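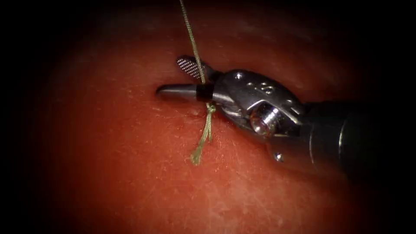

A jawed steel instrument and a pale green thread at work over red tissue during suturing practice at the Prelldale skills center.

Prelldale suturing room opens its doors for a second season

Monday, September 21, 2020

The suturing room at the Prelldale skills center is open again after a long and rather quiet summer, and the folks who look after it could hardly be happier to see the benches in use. Trainees from the Andrade teaching program came back this week to pick up where they left off, which for most of them means going over the same small stitches until their hands stop having to think about it.

The room itself has had a bit of a freshening up (new lamps, better stools, and a sink that finally drains the way a sink should). A gift from the Cernoline Fund paid for the work and for a fresh supply of thread, with enough left over for around 1,000 practice sessions between now and next summer. Newcomers start with plain single stitches and spend a good while just learning how to pass the thread and keep it from tangling, and anyone who has ever tried to sew on a button in a hurry will have some sympathy there!

Evening sessions run two nights a week, and a third may be added if the waiting list keeps growing. Trainees can sign up at the front desk or through the Prulisine booking page, and are kindly asked to bring their own notebook and to leave the bench as tidy as they found it.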